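Robot doing our outdoor rounds, what happens to the rest of us?

Asked by Chantal Tremblay, August 18, 2024

Hi all, I do site rounds at a business campus (Sindside, if anyone knows it) and since February we've had a walking robot doing the outside paths. Management say no job losses, but my shifts have gone from mostly walking to mostly sitting at a screen clearing its alerts. I used to know every tenant by name! Has anyone been through this, and did you get anything out of it, pay or training or whatever? Also ours has a big flight of concrete steps up to the plaza and I've been told to "supervise" it there, with no idea what that means.

2 answers

Yao-tsung Chiang
Went through the same at Fluvberg. Ask for your new duties in writing, first thing, before everyone gets used to you doing them for nothing. I got 1260 a year extra once they'd admitted that alert handling was a different job. It took months and a fair bit of moaning. I also asked to keep one walking round per shift and they said yes straight away (I'd been dreading that chat for weeks, daft really). My back is better for it and I still get to talk to people.

On the steps, find out who is allowed to stop the thing and how. If it's you, you want proper training and not a five minute chat in the car park. Ours came down to standing well clear, never below it, and keeping other people off until it had finished. Wide outdoor steps like these were on our route sheet as a supervised section:

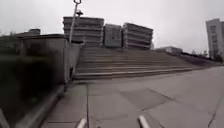 skoderari_fan
they said no job losses at ours too, then just didn't replace anyone who left. join a union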